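Distix Tower Service Guide
Section 4: Cables and Board Access

Read this section before you remove or replace a drive. The steps apply to any full-size tower with a sheet metal drive cage and SATA drives.

CAUTION: Shut down the computer, switch off the power supply, and pull the power cord from the wall. Press the power button once with the cord out to drain what is left in the supply.

What you need
A Phillips screwdriver
A grounding strap, clipped to bare metal on the case
Masking tape and a pen for labels
A small tray for screws

4.1 Disconnect the drive

1. Lay the tower on its side with the open side facing up. Work on a firm table, not on carpet.

2. Find the two cables that go to the drive. The wide connector carries power from the supply. The narrow one, often blue or red, carries data to the motherboard.

3. Label both cables before you pull anything.

4. Free the power connector first. Hold the black plastic block by its ridged edges and pull it straight back. Do not rock it up and down. The plastic tongue on the drive is thin and will snap. On the power lead, yellow, red, and black wires run into one SATA connector, and they need enough slack to bend without strain.
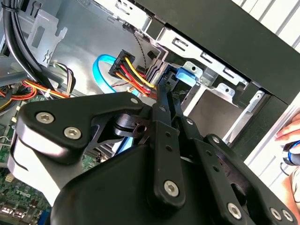
Comment from Mansour: My connector would not budge at all until I pushed the drive 3 or 4 mm back toward the cage opening. After that there was room to get a thumb behind the block. Might be worth adding for the older cases.

Reply from Clomero Support: Thank you. Loosen the cage screws before you slide the drive, and tighten them again if it is staying in.

5. Press the metal latch on the data cable, if it has one, and pull the plug straight out.

6. Tuck both cables to the side of the case away from the processor fan, if one is fitted.

4.2 Check the motherboard

With the cables out of the way you can get to the board. Skip to 4.3 if you are only changing a drive.

1. Touch bare metal on the case again.

2. Look at the memory slots. The clips at the ends should move freely. Blow out dust with short bursts of canned air held upright.

3. Look at the CPU socket. If no processor is installed, keep fingers, tools, and cable ends out of it. The retention frame and its lever should sit flat.
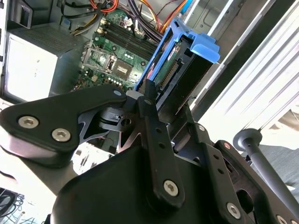
Figure 4-2. Memory slots and empty CPU socket.

NOTE: If a socket will stay empty for more than a day, fit the plastic cover that came with the board. Clomero stocks covers for the Pranholm boards under the spare parts list in Section 9.

4.3 Reconnect and route the cables

1. Slide the drive into the cage until the screw holes line up. Put in all the screws before you tighten any of them.

2. Plug in the data cable. The L-shaped key fits one way only. If it does not go in with light pressure, turn it over.

3. Plug in the power connector until it stops.

4. Check the bend in the data cable. A wide loop is fine. A sharp fold can cause read errors. Keep the loop clear of thin fan wires, and let the yellow, red, and black power wires hang without pulling on the drive.

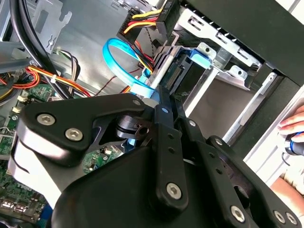 5. Gather any extra length with a reusable tie. Leave it loose enough to slide a finger under.

6. Refit the side panel, connect the power cord, and start the computer. If the drive does not show up in setup, shut down, pull the power cord, and repeat steps 2 and 3.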